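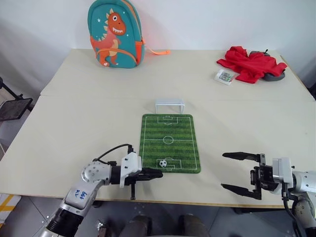

A teal children's backpack with a dinosaur print, near the back of the table.

Kono 17 gets new default icon set

The Kono desktop will ship with a new default icon set, Abella, starting with release 17 in May. The set replaces Tasix, which has been the default for 10 releases and stays in the repository as an optional package.

Abella is drawn as SVG on a 42-pixel grid, with hand-tuned symbolic variants for panels and menus. Nearly all MIME type icons have been redone. Maintainer Zuzanna Kalinowski merged the final branch after 3 rounds of review. Folder colors now follow the GTK accent setting, a patch contributed by Hazem Farouk.

Existing installs keep their current icons after the upgrade. Packages for testing are in the staging repository.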